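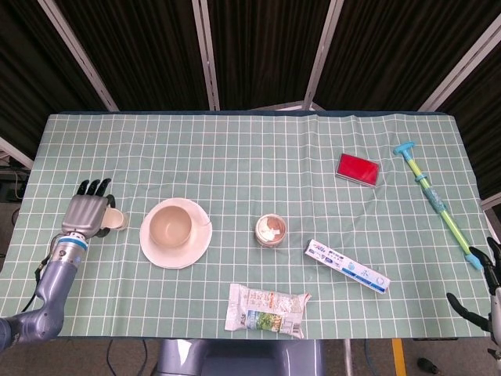

Left hand on the white cup, tabletop set, green grid cloth.

**15/08/2023, bench notes and equipment plan**

Mogens wants the October equipment request in one piece this time, so I'm using today's entry to collect what we need and what we can put off. Prices are quotes unless marked. Everything is in dollars before tax.

Current state of the bench: one two-armed unit, one table, one set of household items. Tabletop work is the only thing we're planning for in this round. Anything with doors or drawers goes in the next request.

## Hands

This is the part that matters most. We have no spare for either hand. If a finger goes, we stop until it comes back from repair, and Saxena's repair desk won't commit to a turnaround in writing. I asked twice.

Options:

- **Full spare hand from Saxena.** Best option, and too much for this budget line. Despina thinks it could go under capital, which is a separate form and a separate approval. She will check.
- **Finger kits, 2 sets.** Covers the most likely failure. Kanini has swapped fingers before and is fine doing it here. Needs a torque driver, which we don't own.
- **Fingertip covers only.** Cheap and worth having anyway. We use up covers faster on ceramic than on cardboard, at least that's my impression. I have not kept a log. Starting one today, back page of this notebook.

My vote: finger kits and covers now, spare hand through capital if Despina gets an answer.

## Cables

The thin black cable on the left arm hangs in a loop below the forearm. I'd like it in a proper sleeve with a clip partway along. Brastden sells a sleeve kit for 39, one kit per arm, so two kits. Aisyah says we could do the same with braided sleeving off a roll and she is probably right, but the kit includes the clips and I don't want to spend an afternoon printing clips.

Also while we're at it: the equipment shelf on the left needs tidying before anything new goes on it. No purchase required. Endang offered to label both ends of every cable if someone else will pull them.

## Table and cloth

The cloth wrinkles. There's a crease across the far half today and some ripples on the right. For the saucer it makes no difference that I can tell, but light packages and small cups sit differently on a ripple. Choices are clips along the edge, a weighted hem, or a rubber mat with a printed grid.

Dranik quoted 600 for a custom mat with mounting rails. I think that's high for a mat. Aisyah will get a price for the mat without rails. Until then, edge clips from petty cash. Keep the cloth either way, as we want more than one surface pattern.

## Objects

Small money, but it needs its own line or it ends up on somebody's personal card again. What I want more of, going by what's on the table now:

- Cups. We have the white one and the beige one with its saucer. Want more sizes, and some with handles. The saucer has a small chip on the right rim. Replace it, keep the old one in the box marked "worn."
- Soft packages. The crinkled snack wrapper is useful and hard to replace with anything rigid. Buy several of one kind so we can swap them out.
- Boxes. The toothpaste box is good for grasping at an angle. Cartons crush, so buy in multiples.
- Clear containers with lids, like the brown-lidded jar. Want at least one larger.
- Odd long shapes. The toy water pump is the only one out today. Look for others in the toy aisle.
- The red ink pad: don't buy another until we decide on a rule for open ink near the hands. Kanini asked for a closed-lid version. Agreed.

Endang and I can do one shopping trip for all of it. Receipts in the envelope, please, not in the drawer.

## Backdrop and floor

Curtains and posts behind the table stay as they are. Mogens asked about a lighter backdrop as a second option. Clesinport rents panels by the month, so I'd rather rent for a month and see if we use them. Not in this request.

Floor: I want a mat or a tray for the area under the right side of the table, where small things end up. Facilities may have one. Ask before buying.

## Order of priority

1. Finger kits and covers, torque driver
2. Cable sleeve kits
3. Objects, as one line
4. Mat, depending on the second quote
5. Backdrop rental, separate request

## Open

- Despina: capital form for the spare hand, and who signs it.
- Aisyah: mat price without rails. Also ask Dranik if the grid can be printed to our spacing.
- Kanini: part number for the torque driver. Check that the finger kits come with screws, because the old list had them as a separate item.
- Me: type this up and send to Mogens. Start the cover log. Move the quotes from my email into folder 23 with the rest of the purchasing papers.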